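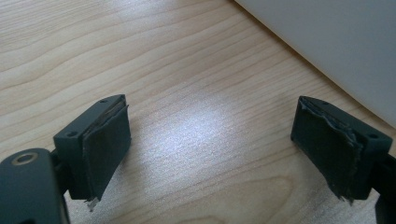

# Pad wear on the hand-held gripper: a thread

**1/**
Both finger pads on the hand-held unit are past what I'd call usable. Upper edges peeling, fibers hanging off the bottoms, right side worse than left. I've been comparing pad materials for this gripper and wanted the old set on record before it goes in the bag.

**2/**
Setup, for anyone joining now. Two parallel fingers, one wrist camera, trigger-operated. We use it to record demonstrations by hand and then run the learned policy on an arm with the same fingers. The pads have to match on both ends or the comparison means very little.

**3/**
This set has 1,563 recorded grasps on it. That number comes from the trigger log, so it includes misses and false closes. I don't have a clean way to separate those yet.

**4/**
The right pad is the interesting one. It has a jagged seam along one side that the left pad doesn't, and the fibers at the bottom edge hang in a cluster. The left has one pale shred at the bottom and a thin layer curling off the top edge. Same material, same adhesive, fitted on the same day.

**5/**
My first guess for the asymmetry was finger alignment. I checked closure with feeler gauges at the top and bottom of the pads. Slight toe-in at the top, equal on both sides. That could help explain the top edges. It doesn't explain left versus right.

**6/**
Second guess is operator habit. I'm right-handed and I tend to bring the right finger into contact first, then close. Kwame Boateng is left-handed and has agreed to do a block of grasps on a fresh set. If the wear flips, that's the answer.

**7/**
Candidates for the replacement:

- A: same foam as now, new sheet
- B: closed-cell foam from Alldale, denser, thinner skin
- C: molded silicone pad from Adura, ribbed face
- D: B with a fabric-backed adhesive

**8/**
The test is dull on purpose. Seven objects, fixed order, fixed start positions marked on the table. Pick, lift, hold for a count, place. Repeat until 800 grasps per material, then inspect. Inspection means calipers at four points, a peel check at each edge, and a pull test on a smooth plastic bottle.

**9/**
The objects are a plastic bottle, a metal spoon, a ceramic mug, a box of tea, a roll of tape, a wood block and a folded dishcloth. The spoon does the most damage. Its edge digs in low on the pad and drags during placement.

**10/**
Results for A, the baseline. Edge lift was visible at the first inspection and got worse at every one after that. Grip on the bottle stayed fine long after the pad looked bad. Appearance is a poor predictor of holding force for this foam, at least on light objects.

**11/**
Where A does fall down is repeatability. Once the top layer starts to lift, it folds under on some closures and stays flat on others. Contact moves. On the spoon that's enough to rotate it in the grasp, and the policy has no idea what to do with a rotated spoon.

**12/**
Results for B. Better edges, less grip. The skin is slick when new and improves after the first session. I scuffed one pair with fine sandpaper before fitting and it skipped the slick phase. Bottle pull test came in below A on both pairs, scuffed or not.

**13/**
Results for C. Highest pull force of the four by a clear margin. No visible wear at the end of the run. Two problems: it picks up lint from the dishcloth and loses grip until wiped, and it sticks to light objects on release. The tea box came up with the finger often enough that I started logging it as its own failure.

**14/**
The release problem is worse on the arm than by hand. A person feels the box stick and wiggles it loose without thinking. Those wiggles end up in the demonstrations, and then the arm wiggles when it doesn't need to. I would have missed this if I'd only tested on the bench.

**15/**
Results for D. Same face as B, so same grip. The backing is the difference. No corner lift at any inspection. Removal is ugly, though — the fabric layer stays on the finger and has to be scraped. Allow 24 minutes per pair for a clean swap, compared with a quick peel for the others.

**16/**
A note on the fingers themselves. Each is a plastic block with two small screw holes on the top face, and the hole positions match left to right. I'd like to use those holes for a removable pad carrier. Glue the pad to a thin plate, screw the plate down, swap the plate. Adhesive choice stops mattering so much.

**17/**
Hélène Gagnon has drawn up a first carrier. It adds a little thickness on the inside of each finger, so we lose some opening. The mug still fits. The wood block barely does, and only if you come in square.

**18/**
Camera question, from a reply to an earlier post: yes, the pads being dark matters. The wrist camera sees both fingers in every image. When a pad frays, the outline of the fingertip changes, and on a pale tabletop those light gray fringes stand out more than I'd like.

**19/**
I tested that in a limited way. Same policy, same objects, arm fitted once with fresh A pads and once with worn A pads. Success on the bottle was unchanged. On the spoon it dropped. I can't tell you how much of the drop is vision and how much is contact. Separating them would take a pad that looks worn and grips like new.

**20/**
Glare is a bigger visual problem than fraying. The tabletop is smooth and slightly glossy, and the overhead light leaves a bright patch right between the fingers at some poses. The grain washes out there. I'm going to try a lower exposure setting before I touch the lighting.

**21/**
On lighting: I would prefer to leave it alone. All recordings since October were made under it. Changing it now splits the data into before and after, and I already have one of those splits from the pad swap.

**22/**
Controller settings, since two people asked. On the arm side I ran all four materials at the same closing speed and the same current limit. C would do better at a lower limit, and I know that. Tuning per material is a separate test. Mixing it in here would make the table unreadable.

**23/**
Ranking, for our use only:

1. D for daily recording
2. A for anything that has to match older data
3. C for heavy or smooth objects, with a wipe between sets
4. B, which D replaces outright

**24/**
That order changes if the carrier works. With a screw-on plate, the removal problem goes away, and I'd keep one set of D and one set of C ready to fit.

**25/**
Things I did not test: wet objects, anything hot, anything oily. The Darko arm at our Udport site handles kitchen items and will see all of those. If someone has run silicone pads against greasy dishes, I'd like to see the numbers.

**26/**
I also did not test pad thickness as its own variable. B is thinner than A, so some of what I'm calling a material difference could be a compliance difference. A fair version would cut all of them to one thickness. The silicone comes molded, so that one needs a custom order.

**27/**
Maintenance rule from now on: inspect both pads at the start of each session, trim loose fibers with flush cutters, replace at the first edge lift longer than the width of a fingernail. Log the swap with the trigger count. I had no rule before, and the old set stayed on far too long.

**28/**
Next is Kwame's left-handed block on fresh A pads, then the carrier fit check with Hélène. I'll post the caliper readings as a plain CSV once I've fixed the column names. If you want the pull test fixture drawing, reply and I'll add it to the same folder.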